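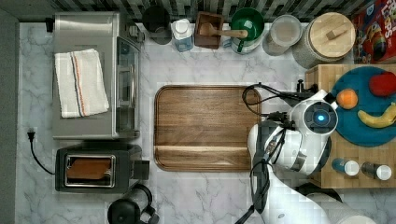

A serving tray on a marble-patterned kitchen counter, with a toaster oven and a two-slot toaster at left and a row of containers along the backsplash.

A breakfast counter, also called a breakfast station or toast corner, is a stretch of kitchen countertop set aside for making the first meal of the day. It usually holds a toaster, something to heat water or brew coffee, a board or tray, and a few dry goods in canisters. The term covers both a section of a larger worktop and a separate counter used for nothing else.

Layout

Electric appliances are normally grouped at one end, close to the outlet. A two-slot toaster takes up little room and handles sliced bread, while a toaster oven takes rolls, leftovers and small baking pans. Canisters, jars and utensil holders stand in a row against the backsplash, which leaves the front of the counter free for work. Cereal is often left out in its box at the far end.

The household writer Panagiotis Kolev divided the counter into a "hot end" and a "cold end" in his handbook Dinetby – the first for appliances, the second for fruit, cereal and plates. The terms are still used by some kitchen planners. 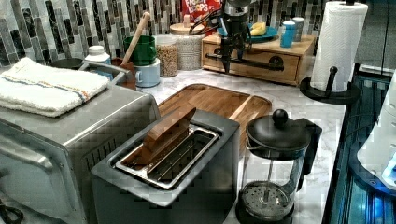

Coffee and tea

A French press needs no outlet and can stand anywhere on the counter. Ground coffee is steeped in hot water, usually for four minutes, and the mesh filter is then pushed down to hold back the grounds. Electric kettles are commonly rated well above 800 watts and are best kept near the wall outlet, with the cord clear of the front edge.

Boards and trays

Wooden boards used for bread may have a groove near the edge to catch crumbs and juice. Trays have a raised rim and are meant for carrying, though many households leave one out all day as a place to set down cups. Both are washed by hand, dried upright and oiled from time to time.
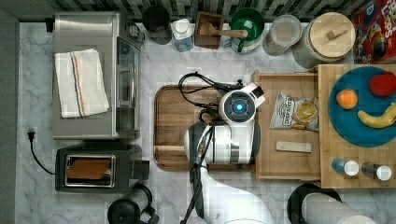

Surfaces and care

Marble is marked by lemon juice, vinegar and other acids, and spills should be wiped up soon. Surfaces with a printed or molded marble pattern vary by material. Crumb trays in toasters need regular emptying. Dish towels are often kept folded on top of a toaster oven, but they should be taken off before it is switched on – manufacturers generally advise keeping the top clear during use.

See also

Butcher block
Kitchen work triangle
Utensil crock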